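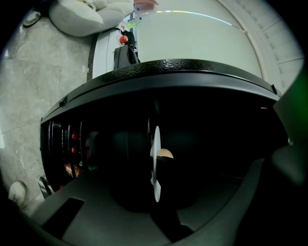 Siddiqui

Section 4: Setting the corner weights

OK, with ride height done (if it isn't, go back to Section 3, I'll wait) we can get the car on the scales. I use the Wumlow four-pad set and my car is a Bumard single-seater on Zullach coilovers, so the numbers are mine. The order of doing things should work on pretty much any club car with threaded spring perches.

Before you start

Set your tire pressures to what you run hot. Put fuel in to your mid-race level. Disconnect both anti-roll bars at one end, and yes, both! I left the rear one hooked up my first time and chased a number all evening that was never going to move.

You also need your own weight in the seat. A friend is best, ballast bags will do.

1. Lay out the pads and level them. I use a water level and stacks of vinyl floor tile. One tile under the wrong pad will change your readings more than a full turn on a perch.

2. Switch the display on and leave it alone for 300 seconds, then zero it with nothing on the pads.

3. Roll the car on, don't drop it off a jack. If you have to jack it, bounce each end a few times afterward and roll it back and forth so the tires relax.

4. Steering straight ahead, brakes off, out of gear. Now write down all four corners. Mine totals 738 pounds on the rear axle with me in it, and I keep that on a card in the toolbox so I know right away if something is off.

5. Work out your cross weight: right front plus left rear, divided by the total, times a hundred. You're after 50 percent, or as close as you can stand.

6. If the cross is low, raise the perch on the right front or left rear. If it's high, go the other way. I like to split the change over all four corners, a little up on one diagonal and the same down on the other, which keeps the ride height where you put it.

Note: the lock rings on the Zullachs take the long C-spanner, and the little pinch bolt goes to 16 inch-pounds. It's a tiny bolt. Use the small torque wrench.

CAUTION: Take the weight off the spring before you turn a perch. I've chewed up a set of threads being lazy and they aren't cheap. And never reach under the car with it sitting only on pads, use stands.

7. Bounce, roll, read again. Repeat until you're happy or hungry.

8. Reconnect the bars with the driver still in the seat. Adjust the drop links until the bolts slide in by hand, then check the scales one more time. If the cross moved, there's preload in a bar and that link needs another half turn.

Ride height gets a last check after this, then go on to Section 5 for toe.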